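**30 Jul 2023 – bench 2, two-arm tray task, planner and segmentation**

Picking up from Levente's note on the handoff branch. Goal for the day was to get the bimanual planner to stop deadlocking when both arms want the space over the tray, and to find out why the left-side object keeps losing its mask.

Running Fedoruk at the head of main plus Levente's two commits. Config is `tray_pair.yaml`, unchanged except for the timeout. Perception is still the Zoridthorpe weights Alun trained in the spring. I did not retrain anything.

### Planner

The deadlock is real and easy to get. If both arms request the tray zone inside the same planning tick, each one sees the other's reservation as already granted and goes into wait. Neither times out, because the wait state refreshes its own deadline every tick. Idris guessed this back in December and I should have listened.

Fix for now:

- one reservation table, owned by the coordinator, not one per arm
- ties go to whichever arm has the shorter remaining path
- the wait deadline is set once on entry and never touched again

The tie rule is crude. Salvador wants a proper cost that includes the retreat move, and I agree, but the table had to come first. Replayed the 70 logged starts from the Emthorpe set through the simulator after the change. No deadlocks. Before the change it hung on 18 of them.

One side effect – the arm that loses the tie now stops wherever it is, which can be low over the table. Added a lift to the hold pose before it waits. Ugly, costs a bit of time on each loss, leave it in.

### Perception

Object on the left: dark, shiny, shows up differently from every angle. Head camera and wrist camera disagree about its outline and the fusion step takes the intersection, so we end up with a thin strip and a grasp point near one edge. The tray is mostly fine. The phone is fine from above, though the lit screen sometimes gets split off as a separate object.
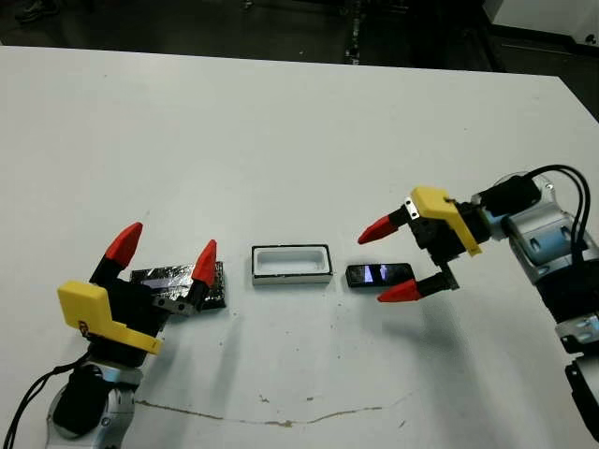
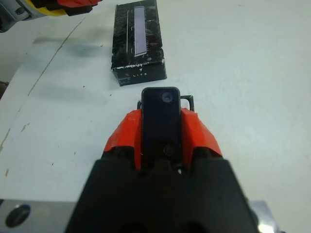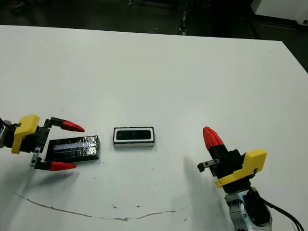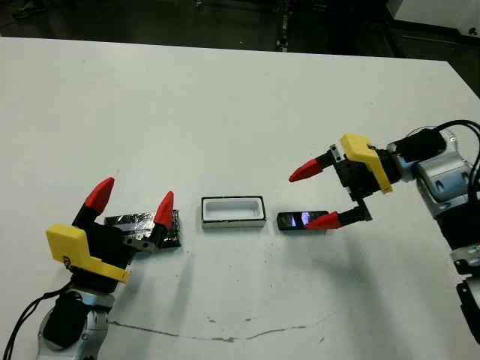
### What I changed in fusion

1. Swapped intersection for a weighted union. Weight drops with viewing angle, so a shallow view of a glossy top face counts for less.
2. Added a merge rule: a bright region fully inside a dark rectangular one is the same object. This is for the phone screen. It must not fire on the tray, where the walls and the floor are both pale, so I check the outer region's mean brightness first.
3. Masked out the long brown crack in the tabletop. The edge detector was turning it into a very thin object and the planner was routing around it. Static mask for this table only, stored with the bench calibration. If anyone turns the table around, redo it.
4. Fingertip mask is now by color. The red tips are easy to separate from most other things in view, so the self-filter no longer depends on the joint readings being perfectly in time with the images.

Item 4 helped more than I thought it would. With the old filter, an open gripper over an object would leave a sliver of fingertip attached to the mask and drag the centroid sideways.

Time stamps: head camera is behind the wrist cameras by 80 ms after the driver update. It is a constant offset, so I put it in the launch file. Dilwyn is checking whether the bench at Starnanstead has the same offset or a different one. Do not copy my number over until he has measured it.

### Log replay

Ran the new fusion over the full set of stored frames, 1,313 of them. The left object keeps a single mask in nearly all. The bad ones left are mostly where a gripper shadow lies across something dark and the boundary goes soft. I tried raising the contrast first and it made the tabletop specks into objects, so I backed that out.

Not happy with the depth on the wrist camera at close range. Holes along the near edge of anything glossy. I am filling them from the plane fit for now, which is wrong for the tray walls and will put the fingers too low if we ever grasp the rim. Marked with a TODO in `depth_fill.py`.

### Open

- [ ] Retreat cost in the tie rule (Salvador)
- [ ] Offset at Starnanstead (Dilwyn)
- [ ] Depth fill near the tray rim – me, before anyone tries a rim grasp
- [ ] Ask Alun if the spring labels had the screen as its own class. It would explain the splitting.
- [ ] Hold pose is hard coded, move it to the config
- [x] Push branch `reserve-table`, Levente to review

Left both arms in hold and the coordinator stopped. If you start it again, clear the old reservation file first or it will load my last test state.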